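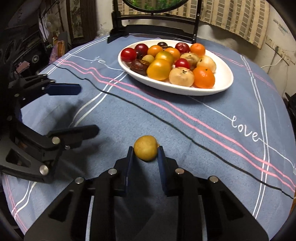

Riltby fruit plate scheme promises less waste, but the numbers are thin

Riltby residents are being asked to believe that a plate of mixed fruit on a shared table can cut what the town throws away. The people behind the idea say it is already working. The evidence so far amounts to one month of notes and a good deal of confidence.

The Common Plate, as the scheme is called, began in August in the meeting room at Bowen House. Shops on Atbridge Road hand over fruit they don't expect to sell, and it is set out on a round table for anyone who wants it. Organizer Settimio Monti told a public meeting that 69 pounds of fruit had been "rescued" in the first month.

Asked how much of that was eaten, Monti said he did not have a figure.

"People come in and the plate goes down," he said. "I don't stand over them with a scale."

That leaves a fairly large hole in the claim. Fruit that leaves a store and spoils in a meeting room has not been saved from anything – it has changed trash cans. Cormac Moriarty, who runs a produce store on Atbridge Road and has given to the scheme three times, said he would like to see what gets thrown out at closing.

"I'm happy to give it," Moriarty said. "But don't tell me it's a miracle until you've looked in the bin."

The mix on the table is certainly broader than the usual bowl of apples. It has included mandarin oranges, red and dark purple plums, and tomatoes running from orange to red, with the smaller fruit sometimes left on the cloth in front of the plate.
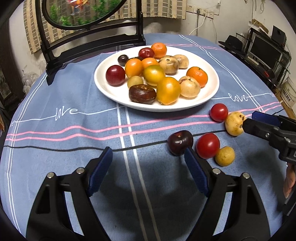
Whether shoppers want that kind of variety is another matter. Monti argues that people will try something unfamiliar if it costs them nothing. Tadhg Ní Mhurchú, who lives near Bowen House and stops in most afternoons, was less sure. She said she takes the plums and leaves anything she can't name.

"Put a label on it and I might," she said.

Labels are apparently on the way. So is a request for money. Monti wants the town to cover $100 a month for cleaning and for a second table in the Kilinberg neighborhood, where he says around 40 households have shown interest. He did not say how that interest was measured, and no sign-up sheet was presented at the meeting.

Councilman Malachy Carroll said the amount was small but the principle was not. He wants a daily record of what comes in and what goes out before any vote is taken. Monti agreed to keep one, though he called it "a lot of paperwork for a plate of fruit."

The table is open from 10 a.m. to 4 p.m. The request for funding will return to the council once the records are in.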